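Tukby Sleeve and Fingertip Set
Supplied by Trovasley — page revised 22 Nov 2023

The Tukby set is intended for members of shared workshops, and for private builders, who are fitting a jointed hand to an arm for kitchen tasks. It comprises one ribbed knit sleeve, a bag of 11 dark fingertip caps and a printed fitting sheet.

The sleeve is drawn over the wrist before the fingers are mounted. It must be rolled back at least 69 mm from the knuckles, so that the folds do not catch when the hand closes. Caps are pressed on dry. Adhesive is not recommended.

The set fits Daketti hands of the second pattern. Owners of the Agyeman wrist will require the adaptor ring, sold separately. The sleeve may be washed by hand; the caps should be wiped with a damp cloth.

Trials with crockery are carried out at the workshop sink under the direction of Abelardo Valderrama.

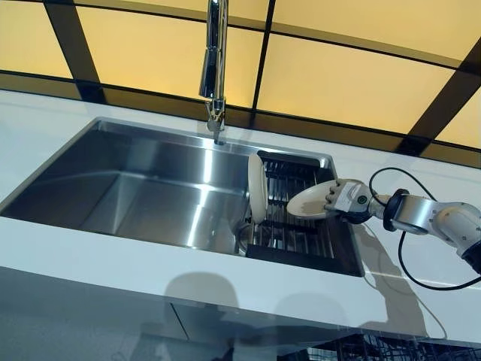

Plate work at the sink

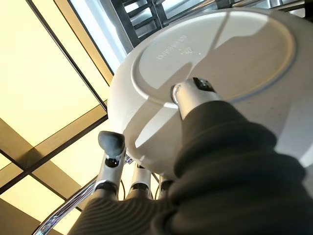

Replacement caps are sold in bags of three. Orders placed before January will be sent at the present price. Returns are accepted on unopened sets only — please enclose the fitting sheet.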